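4.2 Reasons for keeping older desktop computers in use

The household survey asked owners of desktop computers more than five years old why they had not replaced them. Of the 869 households that returned the form, most gave more than one reason, and cost was the one named most often.

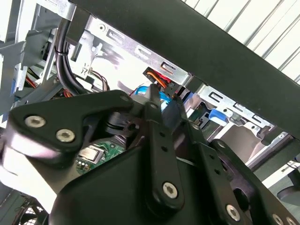
Figure 7. Inside a desktop computer case.

Cost did not mean the same thing to everyone. In Zarnaveck, where wages are lower and shops are further apart, people mostly meant the price of a new machine. In the Hutsuliak district they more often meant the price of everything that comes with one: new software licences, a new printer cable, or a day's pay lost while files are copied across. One respondent put the second kind of cost at 200, against 3000 for the computer itself, and said it was the smaller sum that put her off – she could borrow the larger one from her brother.

The next most common reason was that the old machine still did what was asked of it. Owners in this group used their computers for letters, household accounts and photographs. Few of them played games or edited video. They tended to describe the machine as slow, but they did not treat slowness as a fault. Several switched it on and went to make tea.

A smaller group had repaired or upgraded the computer themselves, usually by adding memory or changing the drive. These owners kept their machines longest. They were also the most likely to hold on to spare parts, often from a second computer of the same model bought for that purpose. Interviews suggest that the first repair matters a good deal: people who had opened the case once were willing to open it again, while those who had never done so often believed that it would void a guarantee which had in fact run out years before.

Access to a repair shop made less difference than we expected. Zarnaveck has one shop, Niltell, and Hutsuliak has several, yet the share of households reporting a paid repair was close to equal in both. Distance seems to be offset by habit. Niltell's customers bring machines in when they come to town for other business, and the shop keeps them until the next visit.

The Stunex collection scheme, which began in April and takes old computers free of charge, was known to few respondents in either place. Those who knew of it were mainly worried about the files left on their drives. We return to this point in section 5, where the interview material on storage and disposal is set out in more detail.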